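# Teleoperating two arms in a white box: an interview with the demonstration lead at Skerkbridge

21 June 2025

The Skerkbridge lab records bimanual manipulation by remote control. An operator sits at a pair of hand-held leader arms, the two arms over the table follow, and the joint positions and video are logged together. We spoke with the person who runs the recording sessions about what makes a demonstration usable. The answers have been edited for length.

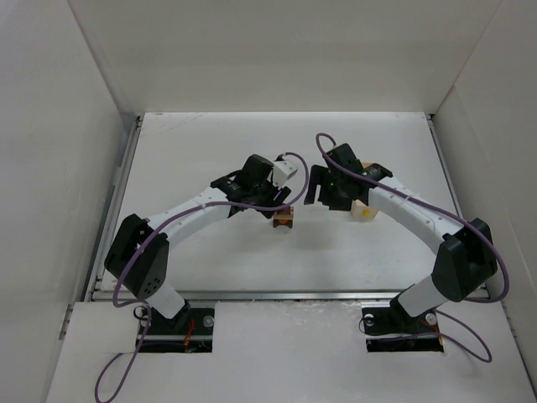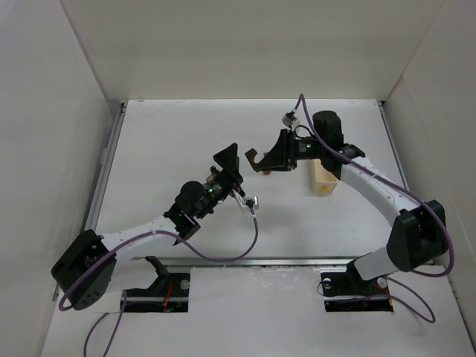 *The two-arm recording cell at Skerkbridge, with small wooden parts on the table.*

The first question was why the cell has walls.

"Lighting and background," the lead said. "We had an open bench until September. People walked past, the blinds moved, and a policy trained in the morning did worse in the afternoon. Pale panels on the sides and back took most of that out. You still get soft shadows under the arms, and we leave those alone."

Each arm carries a camera near the gripper. Its cable runs back along the arm, and the routing took several attempts. In the first version the cable was tied down tightly at the wrist, and full rotation pulled on the connector.

"Now there is a lot of slack. It looks untidy and it gets into the wrist view sometimes. I would sooner have purple cable in a few images than replace a connector every two weeks."

The follower arms are driven through software called Visell, which the lab maintains itself. It reads the leader joints, applies limits and sends targets to the followers at 50 Hz. Before logging starts, the operator has to bring the leaders close to the current pose of the followers. If any joint is too far off, Visell refuses to engage.

"Early on it would engage from anywhere, and the followers would jump to catch up. We bent a fingertip that way."

The current task set is called Stikness. It covers small wooden parts that have to be picked up, passed between grippers or set down in a given orientation. The lead said handovers are the hardest thing in the set to demonstrate well.

"With one arm, the table holds the part for you. In a handover both grippers are in free space and the operator has no force feedback. They are judging contact from video. What you see in bad recordings is the receiving gripper closing, then a long pause, then the giving gripper opening a bit, closing again, opening again. The policy learns the pause. It will sit there with both grippers closed for as long as you let it."

The fix was a written rule. The receiving gripper closes fully, the operator waits for one beat, and the giving gripper opens in a single motion. Episodes that break the rule are marked at review and left out of training. In the last full batch the team recorded 238 episodes and dropped 18 of them, most for hesitation at the handover.

I asked whether dropped episodes are deleted.

"No, they are tagged. Some are useful later. If an operator fumbles a grasp and then recovers cleanly, that is a good recovery example and we want it. If they fumble and reset the part by hand, the episode is dead."

New operators practice for 14 sessions before their data is kept. The lead described the usual progression: at first they move one arm at a time and park the other, then they start moving both but look at only one view, and eventually they check the wrist views without thinking about it. Speed comes last and is not scored.

"Fast operators worry me more than slow ones. A slow demonstration can be resampled. A fast one has three useful images around the grasp and they are all blurred."

The team also tried kinesthetic teaching, where the arm is put in a compliant mode and pushed through the motion by hand. It is still used for fixed waypoints, such as the rest pose. For Stikness it was abandoned after a short trial.

"Two reasons. Your hands and sleeves are in every camera view, and at run time they won't be. Also, one person can guide one arm nicely, but guiding two takes two people, and then the timing between the arms belongs to neither of them."

Start positions are varied by hand between episodes. A sheet taped next to the operator station lists where each part goes and which way it faces. Conceição, the partner site, uses the same sheet and the same version of Visell, and the two sets of recordings are merged once both have passed review.

"Merging was bad the first time. Their cameras were mounted a few degrees off from ours. Joint data matched, images did not. We wrote a mounting procedure and both sites check against a reference picture before they record anything."

On what comes next, the lead was brief. The team wants a contact signal at the leader grips - even a plain vibration when the follower current rises - and would like to rerun the handover tasks with it before adding new parts to the set.

"I expect the pauses to get shorter. I don't know if they will go away. Some of that is just people being careful, and I don't want to train it out of them."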